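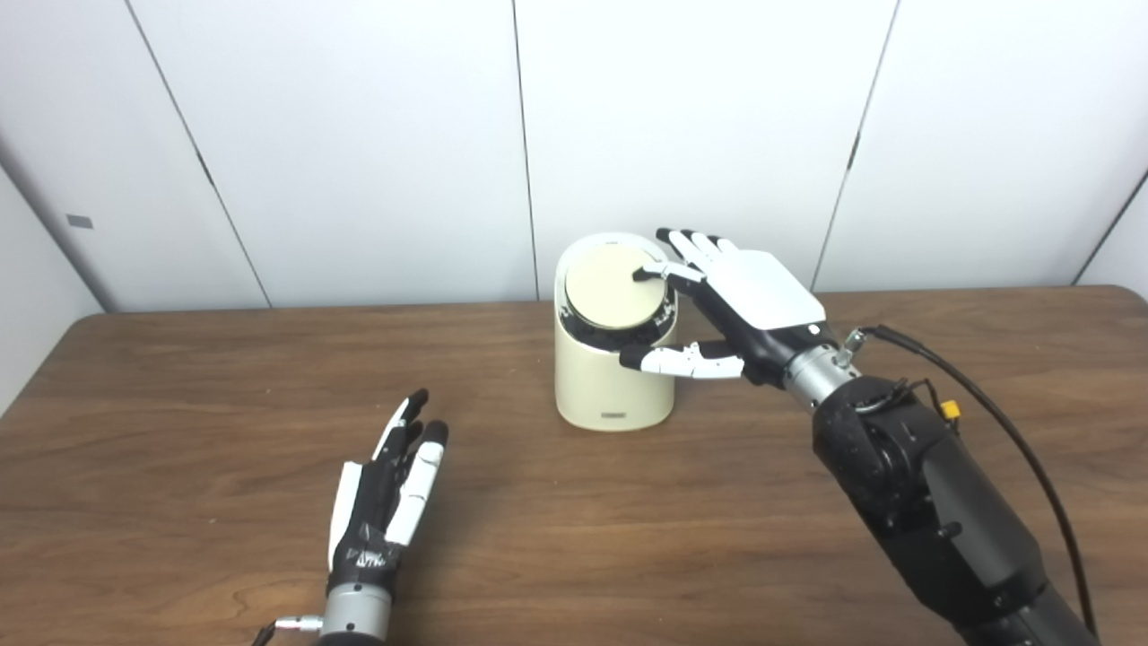
Section 2. Planning and budgeting before you order

Read this before you send in a purchase request. Most of the delays we see start here, not at install.

Applies to: two-arm bench station with two multi-fingered hands. Supplied by Bakos, table and wall panels by Hestamham. Revised 27 November 2021, H. Trevaskis.

2.1 Write the task list first

1. List every task you want the station to do in year one. One line each. Object, action, which hand.
2. Mark each task press, turn, grasp or lift. Pressing on a lid is a cheap task to plan for. Reaching into an opening is not.
3. Measure the objects. Outside diameter, height, width of the opening. Put the numbers in the request - "small bin" is no use to the quoting desk.
4. Cross out anything a plain two-jaw gripper could do. If most of the list goes, stop and ask for the gripper quote instead. 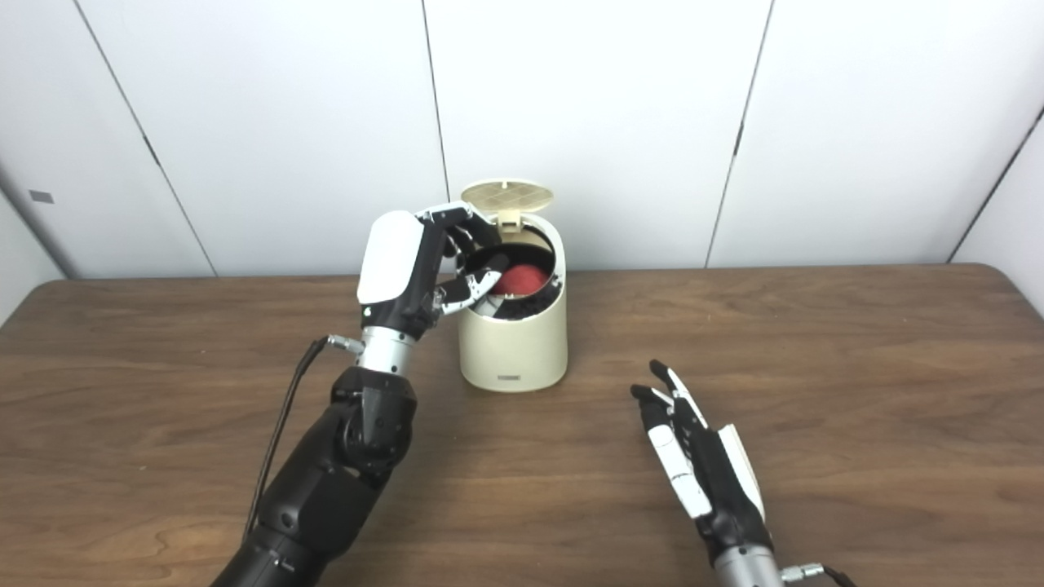

Fig. 2-1. Left hand at the open bin, fingers in over the rim. Right hand at rest.

Note: a lidded bin makes two lines on the task list, lid and contents. Quote them seperately.

2.2 Measure the space

1. Table depth first. Both hands need room in front of the object, incl. the one that isn't working.
2. Leave clearance behind for a hinged lid standing open.
3. Check the cable run at each wrist. Cables hang outside the arm and need slack. No shelf edges, no drawer handles.
4. Plain matte walls if you can get them. Panels are a seperate line on the Hestamham quote, don't forget them.

CAUTION: Do not order the table until the arm mounting drawing is signed. Tables cut to the wrong depth are not returnable.

2.3 Fill in the budget sheet

Use form 214. Old forms get sent back.

1. Hands: two, plus one spare. Yes, a spare. Wait time on a single replacement can outlast your project.
2. Fingertips: consumable. Budget as supplies, not equipment.
3. Wrist cables and connectors: one full set extra.
4. Test objects: bins, balls, anything with a lid or dial. Buy duplicates from the same batch. Allow 500 dollars.
5. Training: 666 dollars per operator, paid to Fundetti. Not covered by the station price.
6. Freight: ask for it in writing. Penano site has no loading dock - add liftgate delivery.

Note: items 2 and 4 come out of the running budget. Put them on the equipment line and the whole form bounces.

2.4 Timing

1. Get quotes in before the December cutoff. Quotes dated after it go to next year's prices.
2. Order arms and hands together. Split orders ship split.
3. Book the electrician once you have a ship date in writing, no earlier.
4. Send the signed form and the task list in one email to Heather Trevaskis. Forms without a task list wont be opened.

CAUTION: Do not power up on delivery. Go to Section 3, Unpacking and inspection.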